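February 2018
By Kosmas Manolakis

Playtesters wanted for Fallirdale, our slow and slightly grumpy farming game

Okay, so the short version first. I need people to play an unfinished board game at their own kitchen tables this spring and tell me what's wrong with it. You get a box in the mail, you play it with whoever lives with you or owes you a favor, you fill in some sheets, and you mail the sheets back. If that already sounds like fun, skip down to the part about how to sign up. If you want the long version, keep reading, I like talking about this thing!

Fallirdale is a game for two to four players. You each run a hill farm in the same valley, and the valley isn't really big enough for all of you. You lay out fields, you put up barns and hedges, you argue over who gets the stream. A full game takes me an hour and a half, but I know the rules by heart and I play fast, so I have no idea how long it's going to take you. That's one of the things I want to find out.

I've been working on it under the Cikel name for a good while now (Cikel is me, my spare room, and a label printer). The first version was a card game with no board at all. The second one had a board so big it hung off my table. This is the third, and it's the first one I'm willing to let out of the house for more than an evening. There are 122 cards in the box at the moment, and I suspect at least a dozen of them are boring. Please find them for me. I've stared at them for so long that I can't tell anymore.

What you'd be doing

Five full games, spread over as many weeks as you need up to the deadline on the letter in your box. They don't all have to be with the same people. In fact I'd love it if they weren't, because the first game someone plays is where all the good confusion happens, and I want that written down before somebody explains it away.

After each game there's a sheet to fill in, front and back. It asks who won and by how much, how long you played, which rules you had to look up, and whether anyone got bored and when. There's a big blank space at the bottom for complaints. Use it! A tester last summer drew me a picture of her brother asleep on the rule book and I got more out of that than from most of the scores.

You also need to learn the game from the rule book alone. No calling me. I know this one is annoying, and I will feel bad about it, but if I explain the mud rule on the phone then I never find out that the mud rule makes no sense on paper. Write "had no idea, made something up" and tell me what you made up. Two of the current rules started out exactly that way.

Who I'm looking for

I have 22 boxes, so that's how many households I can take. I want a real mix. If you play board games every week, great, I need a few of you to break the scoring. But I need people who own Scrabble and a deck of cards and that's it, too. Families are welcome. Kids from ten up seem to do fine, and younger ones can do the weather cards with some help.

I'd especially like to hear from:

People who'd mostly play with two. Nearly all my testing has been with three or four players, and the two-player game worries me. The valley feels kind of empty, and whoever grabs the mill first tends to win.

People who are colorblind, or who play with someone who is. The field cards are marked with shapes as well as colors now, and I want to know if the shapes are big enough.

People who hate farming games. I mean it. Tell me where you'd have quit.

You don't need to live anywhere near Candalstead, but you do need a mailing address in the States, as I'm paying for postage both ways and I've seen what it costs to go further. If you are local, there's one extra thing you can say yes to, and that's a table session where I sit in a corner and keep my mouth shut while you play. Snacks provided. You can bring your own if you don't trust my taste.

What you get

I can't pay you a wage, I'd rather say so up front. Each household gets $25 in thanks when the sheets come back, your names in the rule book if you want them there, and a copy of the finished game when it's printed. I'm hoping for August on that last one, but I've hoped for August before, so please don't promise it to anybody as a birthday present.

You'd also get first pick for the next test, which will be Hầu. It's a much smaller game, all bluffing, over in fifteen minutes, and I'm not going to say any more about it yet or I'll never finish this one.

A note on the pieces

Everything in the box is a prototype. The cards are printed at home and sleeved, so they shuffle a bit thick. The hedges are cubes joined in a row, the barns are whatever I had, and the scoring track goes up to 509 because I wanted to see if anyone could ever get near it (my best is roughly half of that, with a lot of luck and a very patient opponent). If something arrives broken or missing, use a button or a coin and make a note on the sheet. If something arrives that clearly isn't part of the game, keep it, it's probably from my desk. 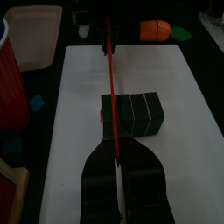

One tester from the last round wrote to tell me that the first game took them most of an evening and ended in an argument about hedges, that the second was better, and that by the fourth they'd stopped reading the rule book and started being mean to each other, "which I think is when it got good." The same letter said I should cut the tax phase completely. I didn't cut it, but it's down to one card now, and I'd like to know if you even notice it.

So that's the kind of feedback I'm after. You don't have to be polite and you don't have to be an expert – just write it down while it's fresh.

How to sign up

Send me a note at the Cikel contact page with your name, your town, how many people you'd usually play with, and the last game you played that you really enjoyed (card games count, so does charades). Tell me as well if you've tested for me before. It won't count against you, but I do want plenty of new faces this time.

I'll pick the households once I have enough notes to get a decent mix, and I'll write back to everyone either way. Boxes go out as soon as I've finished sleeving the cards, and anyone near Candalstead can save me a trip to the post office by picking theirs up at my door.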